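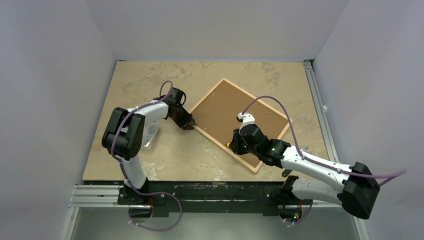 Zendirow: Teaching Two Arms from Demonstrations
Final report, Kenberg robotics lab, February 27, 2020

We set out in December to learn whether a pair of arms could pick up a two-handed task purely by copying us, and we had far more fun with it than we expected! We recorded 846 demonstrations, held back 20 for checking, and trained on the rest (on the lab's one good computer, bless it). The cork board was turned to a new angle between recordings, which helped the policy much more than longer training did.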